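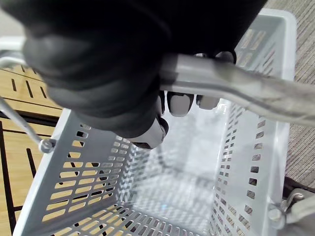 *By Mimoza Nikolaidis | Aug 13, 2022*

If you've walked down Irby Lane lately you'll have noticed how many of us are cooking with the windows open, and I have been wanting to write about summer soups ever since the Jovo supper in May, when we got through 20 bowls' worth of the cold tomato one before the bread had even gone around (I should have made double, I know, I know!).

The recipe came to me from my aunt, who wrote it on the back of a seed packet and left out the salt entirely. You want very ripe tomatoes, a good slosh of vinegar, two slices of yesterday's bread and a cucumber if you have one. Blend it, chill it overnight, and taste it again in the morning – cold food always needs more seasoning than you think.

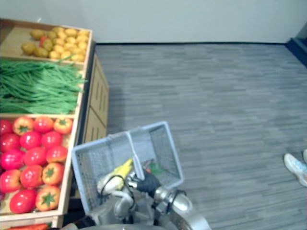
*Potatoes, green beans and tomatoes on the stand.*

Beans are the other thing I'd urge on you this month. I cook mine for nine minutes, far longer than the magazines allow, with an onion and plenty of olive oil, and eat them barely warm with whatever potatoes are left from the night before. They keep for two days in the fridge, though in our house they have never been given the chance. 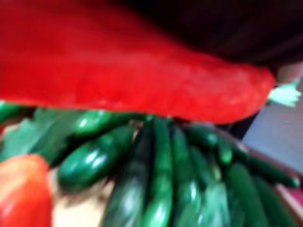

Indrek Ramanauskas wrote in after last month's column to say that he leaves the bread out of his cold soup altogether and stirs in a spoonful of yogurt at the table, and that his children will now eat it without being asked twice. I'm trying it this weekend, and I'll print his full recipe next time.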